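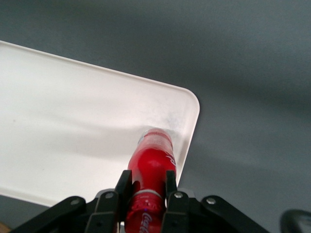
Home | News | Events | Newsletter | Contact

Drinks table at the Pondham open afternoon

By Jolien Desmet
August

Print this page | E-mail this page

The drinks table will be in the back hall again this year, on the left as you come in from the Budo Road car park. Last summer we got through 233 bottles and cans and ran short of fizzy drinks before four o'clock, so the order has gone up. Cola, lemonade, orange squash and still water are all on the list. Tea and coffee stay in the kitchen.

Drinks will be handed out on trays and prices are the same as last year. Please bring change if you can, as the card reader does not work well at that end of the building.

We need 14 people to help, in shifts of an hour. Setting up starts at noon. Anyone on the first shift should use the side door and collect an apron from the hook by the sink. Crates go under the table and the trays on top. Bottles should stand with their labels facing the queue, and the older stock goes out first.

Empties can be left in the two green bins by the stage. Rinse them if they are sticky, please. Mr Yazdani is taking the recycling away in his van at the end of the afternoon and would like the caps kept separately in a bag.

We still have roughly 1,000 paper cups in the store cupboard, so there is no need to buy more. Straws are finished and will not be replaced.

Names for the rota to me or to Dodik at the front desk.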